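05/02/2025
By Nektarios Makris

Kivordale cell, two-arm table. Ticket 362.

Reported by Güven Kocabaş: left arm drops caps and pens short of where it should, right arm is fine. Fault started after the left gripper was taken off for cleaning.

Checked power and comms first. Both control boards under the rail come up green, no errors in the log. Swapped the left gripper cable for a spare, no change. Cable put back.

Checked the base plate bolts on the rail. 3 were loose on the left side, none on the right. Tightened them and reran homing. Better, but still off toward the back of the table.

Camera mount on the left gripper had been refitted slightly turned. Squared it up and redid the hand-eye calibration with the Draltum routine. Pick test with markers and caps spread between the arms ran clean on both sides.

Still to do - wipe down the rail and pull the old plastic film off the front of it. Leaving the ticket open until Güven has run a full shift. 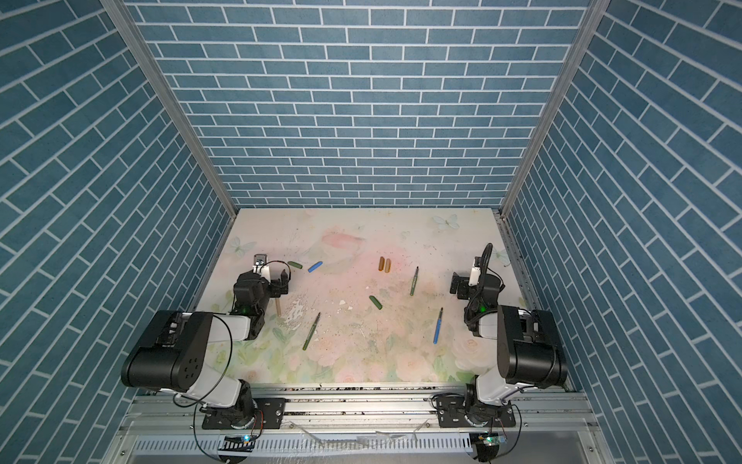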